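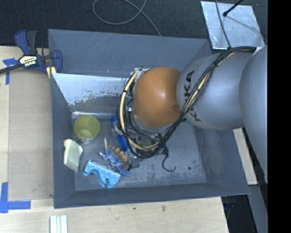

**What do I do with the stuff that won't fit any of the part bins?**

Put it in the gray one and write it in `leftovers.csv`, and I'll sort it out when I get to it.

# Stirko bin notes

Hi! I keep these notes for the parts store at Girkia, mostly so I stop answering the same questions twice (sorry, Mulugeta). The list is at 3529 rows as of 23 Oct 2022, one row per part.

- `bins.csv`: bin number, shelf, what belongs in it
- `leftovers.csv`: the strays
- `old/`: everything from before the March reshuffle, don't edit

The big gray bins have sloping sides, so small things slide to the bottom and hide under bigger things. Please bag your screws! Scuffs and scratches are fine, I only want to hear about cracks.

Bin 22 is still labeled Jemal on the shelf but Zila in the file. Go with the file.

Fixes go to me, Getachew Yimer.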